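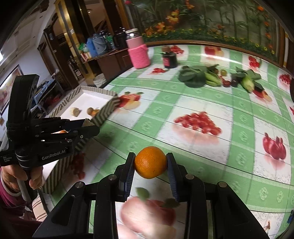
Orange, tray and greens on the checked cloth, table by the mural.

August 18, 2019

Food table, second layout. Cloth is the green and white check with the fruit print. Sorcha Lynch wanted the plain one from Welholm but it is still at the laundry, so we go with this.

Problem with the print: tomatoes in the middle of the cloth, a pomegranate over on the right, and an apple with leaves. At a glance they compete with the real produce. The orange is fine, nothing printed is that color. Anything red gets lost. Try next time: keep red items on the tray, or back by the corn.

Tray with the zigzag rim stays left of center. White inside, so the bun shows up well. Kayode says the rim is too busy next to the check. I don't mind it.

Back of the table: jar in the pink knitted sleeve, small dark container with the red label, then leafy greens and the pale stalks to the right of those, with the ear of corn near them. The greens go limp fast in this room. Yesterday's lot lasted 90 minutes before Ruairí pulled them. Put a damp towel over them between rounds and note the time it comes off.

Oranges: bought 18 from Gilmartin, all much the same size. Two had soft spots and went in the compost. Peel is easier to grip than the lemons were – the lemons kept rolling toward the wall.

Cabinet on the left still has the blue and black bottles on the counter. Ask Bríd Tully if they can go in the cupboard in the hall. White basket can stay on the floor, it is out of the way.

To do
Iron the cloth, or at least the front edge
More corn, one ear looks thin
Ask Sinéad about bread from Jenenow, we want a bun that doesn't go stale by noon
Tape marks under the cloth for the tray corners (check they don't show through)

Layout three should move the jar forward and the tray back. Same produce, same cloth unless the plain one turns up.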